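2021년 12월 26일, 흐림

성탄절 다음 날인데 구의회 회의록을 읽었다. 남들은 케이크 남은 것을 먹는 날이다. 나도 먹긴 먹었다. 회의록 위에 생크림을 흘려서 41쪽 하단 발언자 이름이 안 보이게 됐는데, 어차피 그 쪽에서 발언한 사람은 의장뿐이고 내용은 "이의 없으십니까"였다. 이의는 없었다.

9월에 있었던 주민자치회 위원 선출 건을 다시 들여다보는 중이다. 우리 동네 이야기라 일기에 쓰기도 민망하지만, 석 달이 지나도록 마음이 덜 풀렸으니 어쩔 수 없다. 정원 37명을 뽑는데 지원자가 37명이었다. 그래서 추첨을 했다. 농담이 아니고 정말로 추첨기를 돌렸다. 조례에 '공개추첨으로 선정한다'고 적혀 있어서 그랬단다. 공이 하나씩 나올 때마다 사회자가 번호를 읽었고 객석에서는 박수를 쳤다. 서른일곱 번째 공이 나올 때까지 전원이 자리를 지켰으니 그 인내심만큼은 풀뿌리 민주주의라 부를 만하다. 나는 스물몇 번째에 나왔는데 순간 기뻤다. 기뻐한 내가 지금도 좀 부끄럽다.

더 우스운 건 홍보물에 적힌 '높은 주민 참여 열기'라는 문구다. 우리 동 유권자가 몇인데. 사전 설문에 답한 사람이 2,399명이라고 크게 써놓았길래 문항을 찾아봤더니, 1번이 "주민자치회를 알고 계십니까"였고 '모른다'를 고르면 거기서 설문이 끝나는 구조였다. 몇 명이 거기서 끝났는지는 자료에 없다. 담당 주무관에게 전화했더니 친절한 목소리로 정보공개청구를 하라고 했다. 청구했다. 답이 왔다. '해당 정보 부존재'. 부존재라는 말은 볼 때마다 철학책에서 튀어나온 것 같다.

베아트리스 오위노 씨와 통화를 한 것은 점심 지나서다. 대학원에서 비교지방자치를 같이 듣던 사이인데 지금은 스쿠르나우라는 작은 도시에서 시의회 방청기를 쓴다. 그쪽도 사정이 나을 것은 없다. 올해 시의회 선거에서 선거구 절반이 단독 출마였다고 한다. 단독 출마자들도 토론회는 해야 해서, 후보 한 사람이 연단에 나와 사회자와 둘이 삼십 분을 채웠단다. 상대 후보 반론 시간에는 물을 마셨다고 했다. 내가 추첨 이야기를 해주니 한참 웃다가, 그래도 너희는 공이라도 돌렸지, 라고 했다. 위로인지 뭔지 모르겠으나 적어둔다.

베아트리스는 그 도시가 왜 그렇게 됐는지를 선거법 개정에서 찾는다. 후보 등록에 필요한 추천인 수를 80명으로 올린 다음부터 새 얼굴이 뚝 끊겼다는 것이다. 80명이면 별것 아닌 것 같지만, 추천인 한 사람이 한 후보만 추천할 수 있고 현직이 먼저 동네를 훑고 지나가면 남은 사람에게는 이미 서명한 이웃만 남는다. 규칙 문장만 놓고 보면 흠잡을 데가 없다. 나는 이런 규칙이 제일 무섭다. 나쁜 규칙은 신문에라도 나는데, 멀쩡하게 생긴 규칙은 부칙까지 읽는 사람이 있어야 들킨다. 그리고 부칙까지 읽는 사람은 성탄 연휴에 혼자 회의록을 읽고 있다.

우리 쪽 회의록으로 돌아가서. 내가 찾던 것은 프리식스 건이다. 프리식스는 구에서 들여온 온라인 투표 시스템 이름이고, 마을 사업 우선순위를 휴대폰으로 고르게 해준다. 도입할 때는 4,000명 넘게 쓸 거라고 했다. 그 숫자가 어디서 나왔는지 궁금해서 예산심사 때 발언을 다 뒤졌는데, 근거라고는 과장의 답변 한 줄이 전부였다. "타 지자체 사례를 참고하였습니다." 어느 지자체냐고 물은 의원은 없었다. 한 의원이 마이크를 잡기에 기대했더니 회의실 난방이 세다고 했다. 그 발언은 정확히 기록되어 있다. 속기사에게 경의를 표한다.

투표 결과는 더 볼 것이 없다. 후보 사업이 다섯 개 올라왔고, 선택도 다섯 개까지 할 수 있었다. 다 고르고 제출을 누르면 '소중한 의견 감사합니다'가 뜬다. 나는 다섯 개를 다 골랐다가 괜히 심술이 나서 하나를 뺐다. 빠진 것은 모하메디 광장 이름표 교체 사업이었다. 물론 그 사업이 1위를 했다. 광장 이름표는 벌써 새것이다. 글씨체가 바뀌었고 광장은 그대로다.

저녁에 아버지가 전화해서 연말인데 뭐 하냐고 하셨다. 지방자치를 생각한다고 했더니 밥은 먹었냐고 하셨다. 먹었다고 했다. 대선이 코앞인데 동네 추첨 이야기나 하고 있느냐는 말씀도 하셨는데, 맞는 말씀이라 대꾸를 못 했다. 요새는 어디를 가나 대선 이야기다. 미용실에서도 대선, 택시에서도 대선이다. 석 달 뒤에 지방선거가 바로 이어진다고 하면 다들 아 그것도 있었지, 하는 얼굴을 한다. 구의원이 누군지 아느냐고 물으면 머리를 더 짧게 자르신다.

읽다 만 책도 있다. 셀우드 보고서라고, 작은 도시들의 무투표 당선을 모아놓은 두툼한 자료집인데 베아트리스가 보내준 것이다. 서문은 훌륭하고 2장부터는 표가 이어진다. 표 밑에 각주가 있고 각주 밑에 또 각주가 있다. 경쟁 없는 선거구일수록 의회 출석률이 높다는 대목에서 연필이 멈췄다. 해석은 두 가지일 수 있겠다. 마음이 편해서 잘 나오거나, 달리 갈 데가 없거나. 저자는 어느 쪽인지 말하지 않고 다음 표로 넘어간다. 나도 그냥 넘어가기로 했다.

내년에 할 일을 몇 가지 적어본다. 정보공개청구를 다시 낼 것, 이번에는 '부존재'라고 답하기 어렵게 문서 제목을 콕 집어서 쓸 것. 자치회 분과는 기획 쪽을 그만두고 예산 쪽으로 옮길 것. 기획분과에서 지난 석 달 동안 기획한 것은 분과 이름을 바꾸는 안이었고 그마저 부결됐다. 첫 회의는 새해 둘째 주라는데 안건지는 아직 안 왔다. 안건지가 오면 부칙부터 읽겠다. 내일은 41쪽을 다시 인쇄해야 한다.
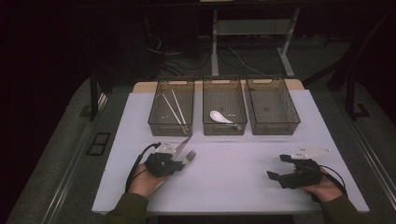 인쇄하는 김에 42쪽부터 끝까지도 뽑아두는 게 낫겠다. 난방 이야기가 한 번 더 나온다고 들었다.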